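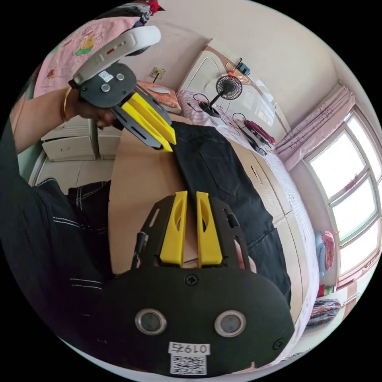 Photo: Gumthorpe Handling Laboratory

Comparing Two Sets of Gripper Fingers on a Garment Task

Published January 2023

This procedure is issued to operators who compare finger sets on hand-held grippers before a set is approved for the Ornetora trials. It applies to paired work, in which one operator holds a gripper in each hand. Jeans are the standard test garment. Other garments may be added once the full series on jeans has been completed.

What is required

Two hand-held grippers with matching bodies
Two finger sets, one marked A and one marked B
One pair of jeans, washed and dried without softener
A table that can be approached from at least one long side
The Tritelero log sheet

Preparing the grippers

1. Fit finger set A to both grippers. Tighten the screws by hand, then check that the fingers close without rubbing against each other.
2. Enter the number on each gripper's label in the log. Where a label is worn, replace it before starting.
3. Open and close each gripper 45 times. Stop if the travel becomes uneven, and refit the fingers.
4. Wipe the camera lens.

Running the comparison

1. Spread the jeans flat on the table with the back pockets facing up.
2. Take hold of the waistband with one gripper and the nearer hem with the other.
3. Lift both points together, fold the garment once along its length, and release.
4. Mark the fold as complete, partial or failed. A fold is partial if either gripper had to take hold a second time.
5. Spread the jeans again and repeat until 260 folds have been logged.
6. Change to finger set B and repeat the series with the same operator.

Operators should rest for four minutes between blocks. The length of a block is set by the site supervisor and must be the same for both finger sets.

Reading the results

Compare complete folds first. Partial folds are then reviewed on video, with attention to denim slipping at the fingertips and to thick seams holding the fingers apart. Results from sites using the Warrier mount are to be kept on a separate sheet.

Questions on this procedure should quote form 888.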